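Teaching by Hand: Collecting Demonstrations for a Two-Gripper Packing Task
Project report, Gotbridge Robotics Lab course
22 Oct 2024

1. What we set out to do

Our original proposal, written in April with the confidence of people who had not yet plugged anything in, promised a robot that could tidy a kitchen. The revised proposal promised a robot that could put a food container into a basket. This report covers the revised proposal.

The plan was to record a person doing the task with hand-held grippers, train a policy on the recordings, and run it on the department's two-arm setup, which everyone calls Srour after the label on its power supply. We also wanted to compare this with steering the arms by remote control, the method used by last year's group.

2. Why hand-held grippers

We tried remote control first. Over one long afternoon we collected 13 usable demonstrations. The operator has to watch the arms, work two controllers and remember which way is left when the robot faces you. Our best operator plays a lot of video games and was insulted by the results.

With the hand-held grippers, the person just does the task. There is no arm in the way and no delay. You do lose the robot's limits, so it is easy to record a lovely twist of the wrist that Srour cannot copy without hitting its own elbow. We threw out a fair number of early recordings for this reason and then taped a list of forbidden moves to the wall.

3. Recording

Each demonstration starts with the container on the table and the basket behind it. The demonstrator closes in from both sides, lifts the container, carries it over the near wall of the basket and sets it down inside. We shifted the container a little between runs so that the policy could not simply memorize one spot.

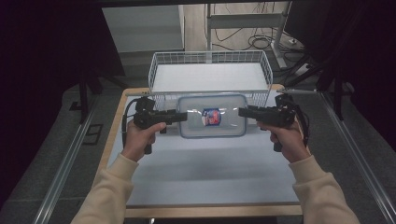
Figure 1. Both grippers aimed at the lidded container, with the wire basket behind it.

The container was harder than expected. It is clear, which our vision model took personally, and the rounded corners give flat jaws very little to hold. Squeezing too high pops the lid. Squeezing too low tilts the whole thing. The fix was to grip at mid-height and slow down, advice we had received in week one and ignored.

We recorded 289 demonstrations and kept 144. Most of the rest were lost to tracking dropouts, and one full batch went when somebody saved it over another batch. File names now include the time.

4. Results

We ran the trained policy 10 times. It placed the container in the basket six times. In three runs it caught the basket wall on the way over, and in the last it closed both grippers on nothing and carried the nothing across very carefully.

The policy trained on the remote-control data never got the container off the table, though with so few demonstrations that is hardly a fair fight. Anyone repeating the comparison should collect equal sets. We meant to.

5. Left undone

We did not test other containers or move the basket. The Veritz tracking software still needs a restart after every long session, and we never found out why.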